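From: Getsemaní Bautista
To: hiltlow-riders list
Date: 2020-08-13
Subject: Re: Hiltlow Gravel -- start times and parking??

Quick one before work, sorry for typos.

Jae-in Lim wrote:
> Hi all, couple of things. Is the long course still going off first, and do
> we have to be there for the briefing if we rode in July? Also the map
> on the page still shows the old climb past Qureshi's gate, is that open
> or not. And can I swap from long to short on the day, knee isn't great.
> Jae-in

Yes, long goes first. 7:15 at the cattle grid, short course at 8:00. Waves again, same as July, spread out please. Briefing is for everyone, even if you did July, as the turn at Prarkosow Road has moved. Takes five minutes.

Qureshi's gate is shut. Lambs in the paddock. Map is wrong, my fault, will fix tonight. You go left at the tank instead and up the fire trail, which is steeper but shorter. Total climbing for the long comes out at nearly 4000 metres over the 2 laps. Bring the small gears.

Swapping down is fine, tell the desk before 7:00 so your number goes on the right sheet. Swapping up, no, long is full at 146.
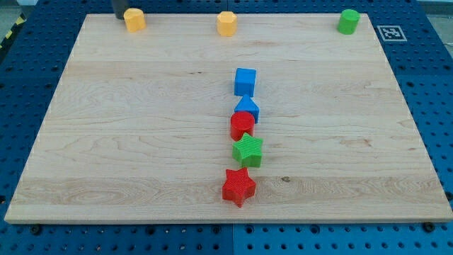
Coloured blocks on a timber board

Parking -- not on the verge at Jornov Lane. We got a letter about it last time and the neighbour was pretty decent considering. Use the bottom paddock, come in by the second gate, lights off if you get there before six, there are people asleep in the house. If it rains a lot beforehand we'll use the hall carpark and I'll post here the night before.

Water at the tank and at the Prarkosow turn. No cups, so bring bottles. Food is bring your own this year, no barbecue. Toilets at the hall only.

Rear light is complusory for the long, plus a spare tube and a phone. Will be checked at the desk.

Still need 2 people for the Prarkosow corner, 7:30 to about eleven. You'd get a free entry in the next one. Email me off list pls, not a reply to all.

Jae-in, hope the knee comes good. Short is a nice loop anyway, all the good gravel is in the first half.

Gets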